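Adjuncts, Week Three

The strike at Nirnham College is three weeks old and I have now been told by the administration, in writing, that I am doing better than I have ever done. This was news to my landlord.

The letter went out under the name of Hervé Gilbert, our provost, and explained that lecturers enjoy "a welfare package of unusual depth." I went looking for the depth. I found a dental plan that covers looking at teeth, and a parking discount for a lot that closed when they built the new business school.

I teach four sections of freshman history. The union wants contracts longer than one semester, back pay for the summer grading nobody logged, and somebody at the bargaining table who has read the proposals. The college has offered a listening session.

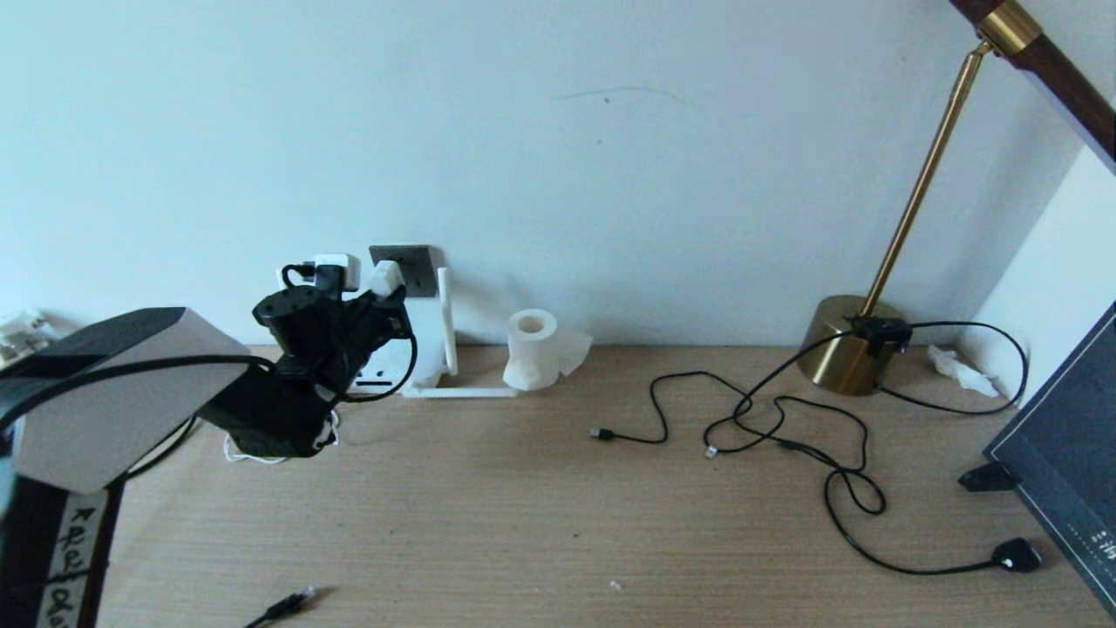
Margaux Huet wrote in to say I was being unfair about the listening session. She went to it, she says, and they listened for the full hour. Then they thanked everyone and turned off the lights while people were still finding their coats.

I stand corrected. Anyway, the numbers. There are 63 of us on short contracts, and 14 lost a class for the fall because of "enrollment patterns." As far as I can tell, the pattern is that all 14 signed the April petition.

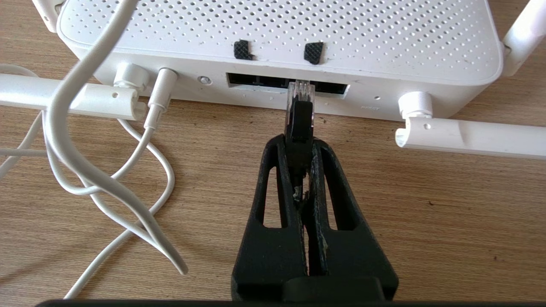 The state labor board has the complaint, and the board moves at the speed of a board. Ertuğrul Saraç, who chairs our local and has not slept since spring, thinks we could get a hearing in August. He also thought the strike would last a weekend, so I have bought more sunscreen.

Picket duty itself is mostly walking in an oval. The bus drivers honk for us. The Besnard delivery guy won't cross, so the faculty club has run out of good cheese – the first thing all month to get the deans' attention. Two of them came down to the gate to talk it over. They were very nice about it and asked if we could walk in a smaller oval.

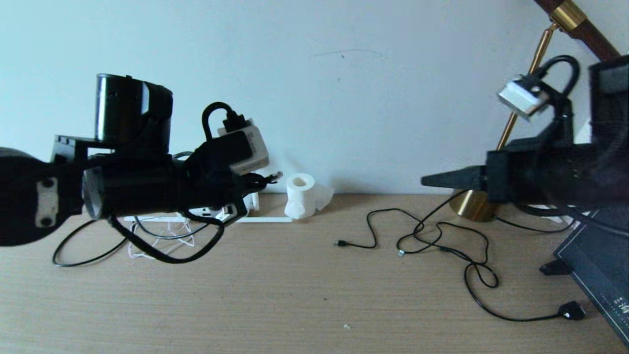
I should say the students have been great. A few are worried about graduating on time, and they're right to be, and I don't have a good answer for them. I tell them to email the provost. I tell them to copy the trustees.
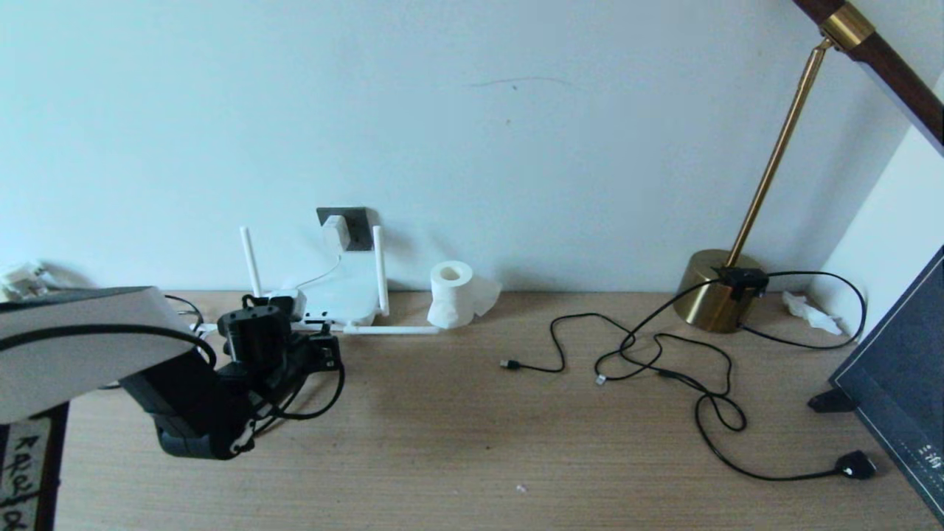 What you can do

Come to the gate on College Street any morning before nine. Bring water, or a sign with correct spelling. The hardship fund is still open – ask for Aigars Ķēniņš at the folding table and he'll write you a receipt.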